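Chapter 8
Caring for Children's Clothes and Linens

Words to know: nap, ribbing, patch pocket, fold line, rotation

Fabric used by a small child is washed more often than anything else in the home. Towels, blankets and play clothes may go through the laundry several times a week, and each time they have to be sorted, folded and put away. In this chapter you will learn to handle three kinds of items: flat pieces, shaped garments and padded bedding.

Flat pieces come first. A towel has four corners and no seams to work around. Pick it up by a corner, let it hang, then find the next corner along the same edge. A bed makes a good folding surface for large pieces. Small garments are easier on a table, where you can spread them out and check the buttons, pockets and bands before folding.

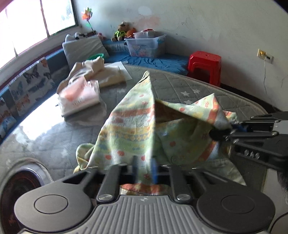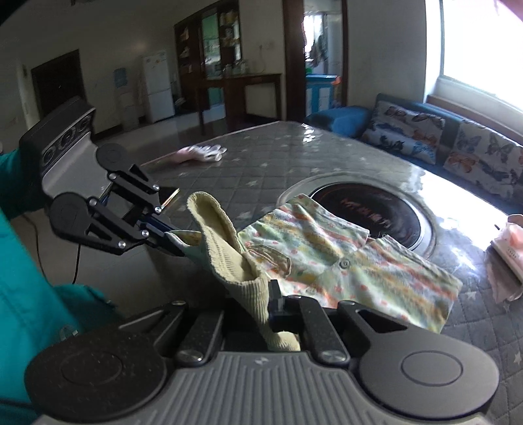
Figure 8.1 First, a printed towel lifted over a quilted mattress. Second, a small buttoned garment with a ribbed band, laid on a table.

Ribbing needs extra attention. It stretches easily and tends to curl back on itself. Smooth it with your fingers along the ribs, never across them. Then bring the side seams together and fold toward the center.

Judit Csizmadia, who ran the linen room at the Onddale nursery, kept a count one October. Her staff folded 1,235 pieces that month, and towels made up the largest group.

Before You Read
Look in a closet or drawer at home. Which items are folded, and which are hung? Write down three of each and bring your list to class.

8.1 Sorting Before You Fold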